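黑色桌面怎么擦才不花，还有我家桌子周围的一些小办法

2019年7月24日 分类：居家小窍门

上次写完白色台面去茶渍那篇，后台好几个人问我：那黑桌子呢？黑桌子怎么办？哈哈，问到我痛处了。我用黑色桌面好几年，前前后后试过的抹布能装满一个抽屉，今天就把攒下来的经验一次倒出来，想到哪儿写到哪儿，大家挑自己用得上的看。

先说黑桌面为什么难伺候。白桌子怕颜色，咖啡、酱油、圆珠笔，一沾一个印子；黑桌子怕的是浅色的东西，灰尘、纸屑、手指上的油，还有抹布拖过去留下的那一道道水痕。早上太阳斜着照进来的时候最要命，你会看见自己昨天晚上擦桌子走的是哪条路线，一圈一圈的，跟唱片似的。

我现在的顺序是这样：先干后湿再干。

第一遍用干的。软毛的小扫帚也行，旧的羊毛刷也行，把浮灰和碎屑先扫走。很多人一上来就拿湿抹布抹，灰和水一混就成了泥浆，再一推，硬颗粒就在桌面上磨，时间长了桌子上那些灰白的细道道就是这么来的。我第一张黑桌子就是这样毁掉的，心疼了好久！

第二遍用潮的。注意是潮，拧到捏不出水为止。水里加一点点洗洁精，真的一点点，一盆水两滴就够，多了会留膜，越擦越雾。顺着一个方向擦，从里往外，别画圈。手肘经常搁着的那块地方油最多，可以把抹布敷在上面停一会儿再擦，比使劲搓管用。

第三遍再用干的超细纤维布收一下水。布要单独留一块，别跟擦灶台的混着洗，也千万别放柔顺剂，放了柔顺剂的布会变得滑溜溜的，不吸水，我有一整包就这么废了。

如果已经有灰灰的擦痕，先别慌，分清楚是“沾上去的”还是“划下去的”。用指甲背轻轻横着滑过去，感觉不到坎儿的，多半是鞋底、箱子、橡胶脚垫蹭上去的印子，拿一块干净的白橡皮轻轻擦，很多都能擦掉（我试的时候高兴得把全家的橡皮都翻出来了）。能感觉到坎儿的，那就是真划痕，橡皮救不了，也别拿魔术海绵去磨，那东西本身就是细砂纸，哑光的能给你磨出一块亮斑来，比划痕还显眼。真划痕我的态度是随它去，桌子嘛，是拿来用的。

再说桌子周围。桌面好不好擦，一大半要看上面堆了多少东西。我的原则是大桌面只放正在用的，其他的去旁边的架子上，或者去另一张桌子。
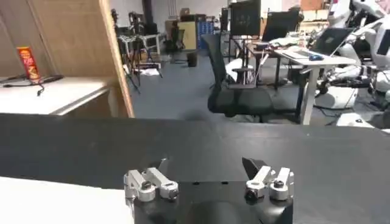 零食这件事我单独说一下，因为它是碎屑的源头。薯片、饼干这类掉渣的，我一律放在手要伸一下才够得到的地方，别搁在键盘边上。筒装的比袋装的好，立得住，盖子一扣就不会撒，也不容易受潮。吃的时候倒一点到小碗里，吃完碗拿走，桌上基本没渣。我的朋友Nurhan Yalçınkaya比我还狠，她规定自己只能用筷子夹薯片，说这样手不油，鼠标也不油。我笑了她半天，后来自己也偷偷学了，真香。

空筒子别急着扔，洗是不好洗的，用干纸巾伸进去转几圈，再敞着口晾一晚上，拿来装长尺子、毛线针、意大利面模具什么的都合适。我还装过抹布，卷成卷塞进去，一筒正好，就立在架子上，随手抽一块。

然后是线。线太烦人了，尤其是从架子边上耷拉下来的那种，擦桌子的时候一勾，连带着上面的东西一起往下掉。我掉过一只马克杯，从此洗心革面。几个办法，从省钱的说起：

长尾夹夹在架子边沿，线头从夹子的金属圈里穿过去，插头卡住就不会溜下去。这个最便宜，文具盒里翻一翻就有，不过太厚的板子夹不住。

不常用的线绕成松松的圈，用魔术贴扎带绑一下。别绕太紧，也别在手上绕成8字以后又狠狠打个结，靠近接头的地方最容易折坏。扎带我是在Grokodby那种卖杂货的网店买的，一卷能用很久，剪成小段就行。

每根线两头都贴标签。两头！我以前只贴一头，结果趴在桌子底下还是不知道手里捏的是谁。纸胶带对折一下，写上名字，搬家的时候你会感谢自己的。

架子上的白色板面积灰看不出来，线压着的地方尤其容易忘。我每次擦大桌子的时候顺手把线提起来，抹布从底下过一下，花不了多少工夫。有沿的架子，那条沿和板面之间的缝也会藏灰，棉签蘸点水走一遍，棉签出来的颜色会吓你一跳。

网布椅子也有人问。网眼里的灰用湿布是擦不出来的，越擦越往里钻。吸尘器换上带毛的小吸头，从椅背后面吸一遍，再从前面吸一遍，然后才轮到潮布。坐垫上要是有渍，先在看不见的角落试一下清洁剂，等干透了再看有没有掉色。椅子轮子里缠的头发，翻过来用拆线刀挑最快，剪刀头太粗伸不进去。我一年大清理一次轮子，固定放在12月，反正那时候要大扫除，跟窗帘一起弄。

浅灰、蓝灰的地面其实是最好打理的颜色，灰落上去看不太出来，这既是优点也是缺点，容易让人偷懒。轮子滚来滚去的那一片，记得多拖一遍，脏东西会被轮子带着到处跑，最后又回到桌子底下。

键盘和鼠标，倒扣过来轻轻拍几下，下面垫张旧报纸，看看掉出来什么，你就知道该不该在桌前吃东西了。拍完用布蘸一点酒精擦键帽，布要半干，不能滴水，擦之前先关机或者把线拔掉。鼠标底下那几个滑垫也别忘了，一圈黑泥全在那儿，用牙签慢慢刮，刮完滑得像新的一样。笔记本的屏幕不要用酒精，就用干的眼镜布，有手印的话哈一口气再擦。

差点忘了木头隔板！浅色木板看着干净，其实靠近桌面的那一段常年被手摸、被包蹭，会慢慢发乌。平时鸡毛掸子掸一掸，有手印的地方用潮布擦完马上擦干，别让水停在板子的边上。竖着的板边要从上往下擦，水才不会积在接缝里。Rocío Ochoa在留言里教过我用放凉的红茶水擦木头，我在隔板背面试了一小块，颜色好像是暖了一点点，不过茶水浓淡不好掌握，深了会留印子，大家自己掂量，先试背面。

最后交代一下我的工具，省得又有人来问牌子。超细纤维布，什么牌子都行，边上没有硬标签的就好，硬标签会划桌子，有的话先剪掉。软毛刷，我用的是Mimbridge的，掉过几根毛，也就那样，不特别推荐。洗洁精就是厨房那瓶。白橡皮，学生用的那种。总共花不到100块钱，其中一大半还是买布花的。

下一篇打算写玻璃杯垫底下长霉斑怎么处理，有经验的快来留言告诉我，我家那几个已经泡在盆里等着了。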